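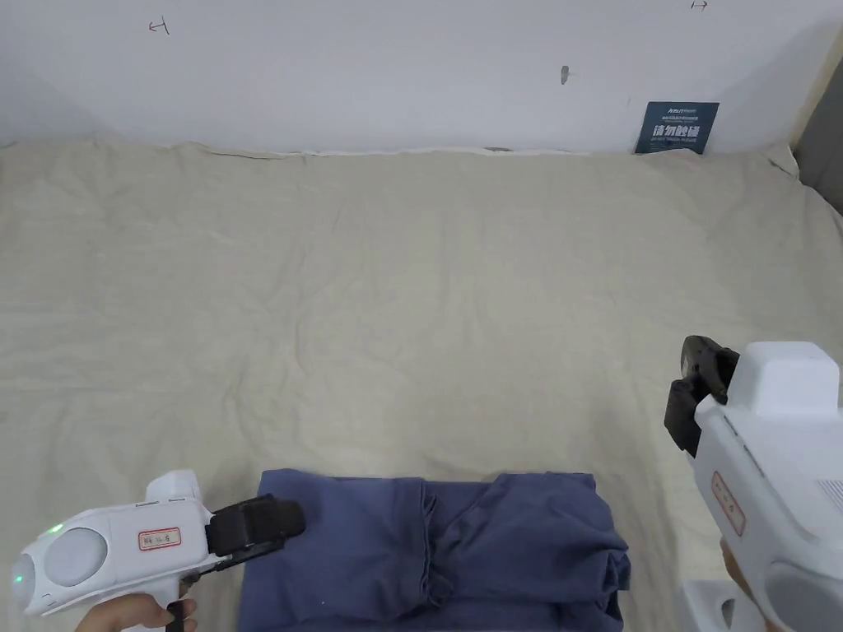
一只小背包走完Sevetti:和Jörg Hinrichs聊衣服、洗衣和收拾行李

2018年1月10日

我第一次读到Jörg Hinrichs的文章,是在出门前一晚。箱子摊在地上,拉链怎么都合不上,我一边往里塞第三件毛衣,一边刷手机,正好刷到他写的那句:“你带的衣服里,有一半是替你的焦虑带的。”我把那件毛衣拿了出来,箱子还是合不上,但我从此成了他的读者。

所以这次能和他坐下来聊一整个下午,我高兴得有点过头,提前把问题写了满满两页纸,结果用上的没几条。他说话很快,喜欢跑题,跑出去的题往往比原来的还好听。他中文说得不错,是早年在青岛教德语的时候学的,夹着一点山东口音,说到洗衣服时会突然蹦出“拧”“抻”“掸”这样的动词,用得比我还准。

Hinrichs今年冬天刚走完Sevetti步道回来。这是一条北方的老路,全长97公里,从前是邮差和收皮货的人走的,现在沿途有几间木屋可以过夜。他走这条路时背的包只有30升,里面除了吃的和睡袋,换洗衣物一共4件。

“大家听到这个都先问冷不冷,”他说,“冷啊,当然冷,一月份嘛。可是冷和衣服多少关系不大,跟你身上那几件怎么穿关系大得很。我见过穿得像棉被卷一样的人在那里发抖,里面那层湿透了,外面再套什么都白搭。”

他从最里面那层讲起。贴身的是细羊毛,薄到可以透光的那种,长袖一件,长裤一条。他对羊毛的喜爱到了有点偏心的地步,我问他化纤的速干衣怎么样,他停顿了一下,说:“好,都好,就是到第三天你不会想和它待在同一个房间里。”羊毛衣他连穿几天不洗,晚上翻过来挂在通风的地方,早上抖一抖,再穿上。他说木屋里最好的位置是门边偏上的那根横梁,离炉子远一点,别贪那点热气,烤过的羊毛会发脆,会缩,缩了以后袖子只到手肘,他有一件就是这么变成侄女的毛衣的。

我问他,这么多年下来,有没有哪次是真的后悔带少了。

“有!Kistetti。”他立刻说,好像一直在等这个问题。

Kistetti是步道中段的一个山口,不高,风却大得吓人。那是他头一回去,没带备用手套,过山口时摘下手套系鞋带,一只被风卷走了,眼看着它沿着雪坡一路往下滚。“我看着它走的,走得还挺从容。”后面那半天,他把一只羊毛袜套在手上,袜跟的位置正好在手腕那里鼓出一个包。到了木屋,有个带孩子来滑雪的母亲盯着他的手看了好久,最后也没好意思问。从那以后他出门都会带一副备用手套,用旧毛线织的,颜色丑得没有人会偷。

“所以你看,我也不是那种什么都不带的苦行僧,”他说,“我很怕别人把我写成那样。我有厚枕头,我在家里有很多很多毛巾,我喜欢毛巾。”

我保证会把毛巾写进来。

说到家里的布,他的兴致更高了。他的母亲在奥尔登堡附近开过一间小小的洗衣铺,替周围的旅店洗床单,他小时候放学就在铺子里写作业,后背靠着一摞刚熨过的亚麻布,暖烘烘的。他说到现在他还能闻出哪块布是在室外晾的、哪块是在地下室晾的。床单从绳子上收下来时要两个人各拉两个角,往后退,绷直,再走近,对折,再退,再走近,像跳一种很慢的舞。他和母亲后来吵得最凶的那几年,床单还是照样一起折,一句话不说,退,走近,退,走近。

“我觉得我会走路就是那时候学的,”他笑起来,“退三步,进三步,眼睛看着布边有没有对齐。”

他现在一个人住,大床单一个人折,用的办法是把床当成桌子。衣服也一样,洗好晾干后都先拿到床上铺开,用手掌从中间往四边推,推平了再叠。他不喜欢在膝盖上叠,更不喜欢站着在半空里叠,那样叠出来的东西“肩膀是歪的”。深色的衣服放浅色床单上叠最好,线头、毛絮、没洗干净的印子看得一清二楚。我回家以后试了,真的是这样,我在一条穿了两年的藏青色裤子上发现了一大片猫毛,之前居然一直没看见。

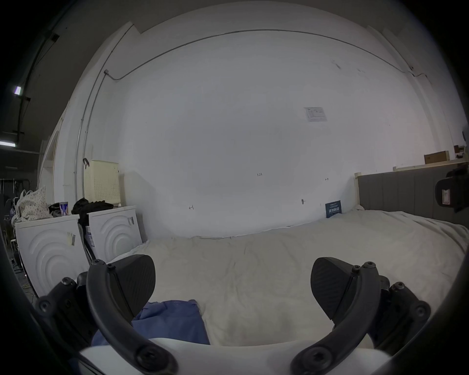 叠好的蓝色布料,放在米白色床单上。

“叠”这件事,他可以讲很久。我原以为他会推荐卷起来的那一派,毕竟市面上讲收拾行李的书几乎都在教人卷。他不反对卷,他自己的袜子和内衣都是卷的,可是上衣和裤子他坚持叠,而且叠得很松。他的理由我以前从没听过:卷紧的衣服在包里会变成一根一根的棍子,棍子和棍子之间全是空隙,背起来硌人;叠平的衣服可以贴着背板放,就成了一层软垫。他在纸上给我画了一个包的剖面,睡袋在底下,衣服竖着贴背,食物在中间偏上,最顶上留给随时要拿的东西。

“还有一个好处,”他说,“晚上你把它们整叠拿出来,套上一件干净的,就是枕头。卷的衣服当枕头,你一翻身它就散了,你的头就掉到木板上,咚。”他真的用手在桌上敲了一下,旁边那桌的人转过头来看我们。

他在叠之前会先分。这一步他讲得格外认真。按什么分?按什么时候穿。白天走路穿的放一叠,晚上进屋穿的放一叠,两叠绝对不混。晚上那一叠在路上永远不碰,再冷也不碰,再湿也不碰,因为那是他一天里唯一能指望的干东西。他有一次在雨里走了一整天,身上没有一处不湿,心里一直想着包里那件干的蓝色绒衫,想了一路。“那件衣服我到现在还留着,袖口都磨没了。它救过我的心情,救心情可比救命的次数多。”

我听到这里特别想现在就去买一件蓝色绒衫。

他看出来了,赶紧摆手:“别买别买,你家里肯定有。你家里一定有一件软的、旧的、你在外人面前不好意思穿的,就是它了!”

我们聊到买东西的问题。他自己几乎不买新装备,这个背包用了很多年,肩带是换过的。给他换肩带的是一家叫Yalçınkaya的裁缝铺,在不来梅一条有轨电车经过的街上,门面窄得两个人不能并排进。铺子主要做改裤脚、换拉链的生意,也接西装。他第一次抱着那只脏兮兮的背包进去时很不好意思,结果店主把包翻过来里里外外看了一遍,眼睛都亮了,说这个缝法他年轻时学过,好久没有人拿来给他做了。取包那天,肩带根部多了一个小小的三角形加固,没收钱。Hinrichs后来把所有要修的东西都送去那里,睡袋的拉链、帐篷的挂环,甚至一只狗的雨衣(邻居的狗)。

“我真的劝每个人都找一个这样的铺子,”他往前坐了坐,“你走进去,说,这个坏了,能不能修。你会发现他们什么都见过。你以为你那条裤子没救了,人家看一眼,说周四来拿。”

他自己也缝一点,水平按他的说法是“能用,不能看”。包里永远有一根粗针、一小卷牙线。牙线当缝线是他从一位老水手那里学来的,结实,不怕水,还有薄荷味。有一次他在木屋里用牙线给人补裤裆,补完以后那个人走到哪里都是一股清凉的味道,整间屋子笑了一晚上。

洗衣服呢?我问。在路上怎么洗?

“尽量少洗,要洗就洗好。”他说木屋里一般有个铝盆,烧一点雪水,温的就够了。先洗贴身的,再洗袜子,最后的水用来擦鞋。肥皂用最普通的那种橄榄皂,切一小角带着,洗脸洗衣服都是它。洗羊毛不要搓,用手按,按下去,放开,再按,像揉一块你不太敢得罪的面团。漂过一遍后也不要拧,摊在毛巾上,连毛巾一起卷起来,人跪上去压。他说跪上去这一步最重要,很多人用手压一压就算了,水根本没出来,挂一晚上还是潮的。

我问他带毛巾吗,那可是30升的包。

“带一条!大的!”他几乎喊起来,“我跟你说过我喜欢毛巾。”

晾衣服有晾衣服的讲究。零下的天气,他会把洗过的衣服直接挂到屋外,让它冻硬,冻成一块板,然后拿进来用手一掰,冰碴子哗哗往下掉,掉完再挂到横梁上,剩下的那点水汽很快就散了。这个办法是他母亲教的,冬天洗衣铺后院的绳子上全是冻住的床单,风一吹互相碰,发出像敲门一样的声音。他小时候会站在两排床单中间,假装自己在一座城里,每一块布都是一栋房子的墙。

讲到这里他安静了一会儿,喝了口茶。我也没有催。外面在下小雪,落在窗台上就化了。

后来他提起那些住过的房间。走步道的人在路的两头总要住一两晚旅馆,他有个习惯,进门先把包里的东西全倒在床上。我说我也是!我一直以为这是我的坏毛病。他说这是好毛病,东西在床上躺着,你才知道自己带了什么;你要是今晚想睡觉,就必须把它们一样一样收好,床会逼着你收拾。他最喜欢那种床单颜色浅、灯光匀的房间,哪怕小一点,哪怕墙薄,听得见隔壁打电话。

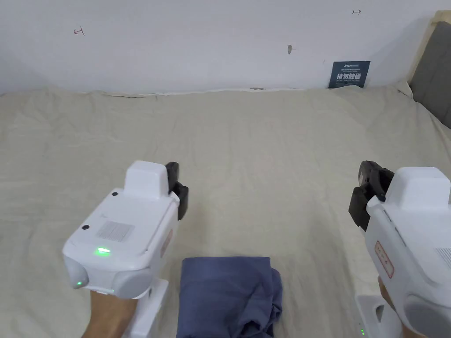
旅馆的房间他住得多了,也住出了一些怪脾气。衣柜他从来不用,嫌打开门以后会忘记里面有东西,他在衣柜里丢过的衬衫足够开一间小店。他也不用抽屉。所有的衣服叠好,放在一把椅子上,出门前看一眼椅子,椅子空了,人就可以走。要是房间里没有椅子,他就放在窗台上,窗台也没有,就放在鞋上面,这样除非光脚走,否则不可能忘。

“光脚走也发生过一次,”他补充说,“不过那是另外一个故事,我不讲。”

我求了他好一会儿,他还是没讲。

话题转到他写的东西。他这些年陆陆续续记下来的笔记,去年被一个朋友拉着整理成了小册子,书名就叫《Dameo》,130页,薄薄的,可以塞进裤子后面的口袋。Dameo是他母亲那只老熨斗的名字,铺子里的每样工具都有名字,谁起的已经说不清了,熨斗叫Dameo,大木勺叫“船长”,那台总是漏水的机器叫什么他不肯在有录音的时候说。小册子里没有清单,这让很多读者失望。他收到过来信,客客气气地问他能不能补一张“必带物品表”。他回信说,您把上次出门没用到的东西写下来,那张表比我的有用。

我觉得这个办法太好了,当场在笔记本上写了我上次出门没用到的东西,有泳衣、吹风机、两本书、一条围巾、一把折叠伞、一双“可能会去好餐厅”的鞋。他凑过来看,指着最后一样说:“这双鞋走过多少地方了?”我想了想,很多,都在箱子里走的。

他说他理解那双鞋。他年轻时出门也带过一件西装外套,从青岛带到昆明,又从昆明带回来,一次没穿,回来还要熨。带着它的时候心里有个模模糊糊的画面,好像总有一天晚上会有人请他去一个需要穿外套的地方。他觉得人在收拾行李的时候,脑子里都在演一部电影,每件衣服都是给电影里某一场戏准备的。他后来的办法是,每拿起一件,就问自己这是哪一天的早上穿,周围是什么天气,我要去做什么。答得出来就带,答不出来就放回去。

“不要问‘万一’,‘万一’没有底。”

我追问,那如果真的碰上万一呢?

“那你就买一件,借一件,或者在手上套一只袜子。”

他很喜欢教孩子收拾行李。侄女七岁时第一次跟他去山里,他让她自己装包,只说了一条规矩:自己装的自己背。小姑娘把一只很大的毛绒海豹装了进去,占掉大半个包,上面盖了一件T恤。他一句话没说,就让她背着走。走到第一个歇脚的地方,他以为她会抱怨,她却把海豹掏出来垫在屁股底下,坐得舒舒服服,他自己坐在湿木头上。第二天他问能不能换着坐,她考虑了很久,答应了一半路程。

“她今年读大学了,装包比我快,”他说,“海豹还在带,压扁了放在背板那里,当软垫。你看,叠平的,贴着背!”他特别得意。

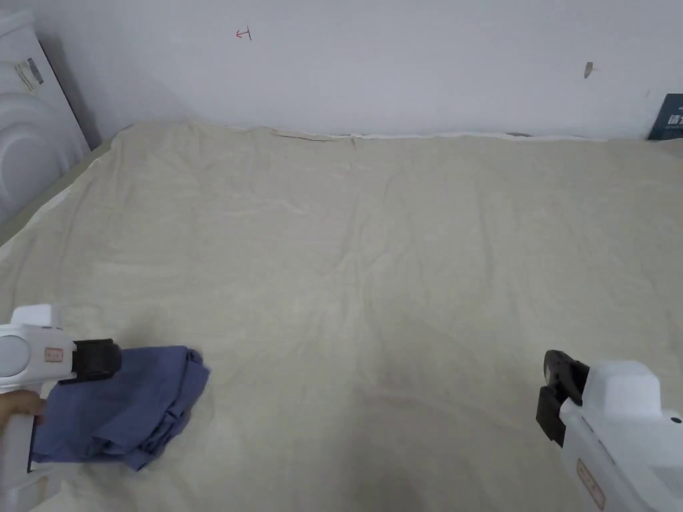

我又问到一个自己一直头疼的问题:回来以后怎么办?我的箱子常常在走廊里站一个星期,里面的衣服我一件一件往外抽着穿。Hinrichs听了大笑,说他认识的人里,会装包的很多,会拆包的很少。他的规矩是外套不脱先开包,鞋可以脱。进门,包直接拎到洗衣机旁边,该洗的全倒出来,口袋翻一遍(他在口袋里找到过松果、车票、一颗别人的牙,牙的事他倒是愿意讲,是侄女换下来的,她坚持要带到山顶去看看),然后才去烧水喝茶。等茶能喝的时候,包已经空了,挂在阳台上透气。

睡袋要散开挂,不能压着放,压久了里面的绒就不肯再蓬起来。靴子里塞报纸,过一晚换一次。那块橄榄皂剩下多少就放回厨房接着用,不要专门留一块“旅行用的”,专门留的东西下次一定找不到。毛巾呢,他认真地看着我说,毛巾要先洗,毛巾辛苦了。

洗完晾干,又回到床上叠。他说他最喜欢的就是这一刻,比到山顶还喜欢。窗户开一条缝,衣服摊在床上,每件上面都有点什么可以想,这个肘部是在Kistetti挂破的,那个领口沾过越橘酱,洗了多少次都还有淡淡的一圈。他不着急,有时候叠一件要叠好几分钟,叠完又打开,再叠一遍。他没有开音乐的习惯,就听外面电车的声音。

我说这听起来有点像他小时候在铺子里写作业。

“是啊,”他说,“就差后背没有那摞热的布。”

天快黑的时候我们从茶馆出来。我注意到他的大衣扣子有一颗颜色不一样,深绿色的,别的都是黑的。他说是Yalçınkaya那边的店主挑的,店里当时有黑扣子,店主说黑的没意思,给你一颗绿的,你以后低头扣扣子时会高兴一下。他试了,每次都高兴一下。

分手前他问我明天去哪里,我说要坐火车去看外婆,住三个晚上。他问带什么包。我有点心虚,说还是那只箱子。

“带你那件软的、旧的,”他一边倒着走一边冲我喊,“外婆家晚上冷!”

那天晚上我把衣服全倒在床上,按白天和晚上分了两叠,每一件都问了它是哪天早上的。鞋留在家里了。那件软的、旧的我也找到了,是一件灰色的抓绒衣,胸口印着中学运动会的字,已经掉得只剩半边。叠平,贴着背板放进去,上面搁一条大毛巾。外婆看见毛巾,问我是不是嫌她家的不干净,我解释了很久。

《Dameo》目前只有德文版,Hinrichs说中文版他想自己译,正在跟“掸”这个字较劲,他觉得德语里找不到一个动作这么轻的词,从中文倒着改回去又要动原稿。他预计还要较劲一阵子。下一次去Sevetti,他打算等雪化了再走,看看雪底下那条路长什么样,顺便找找那只手套。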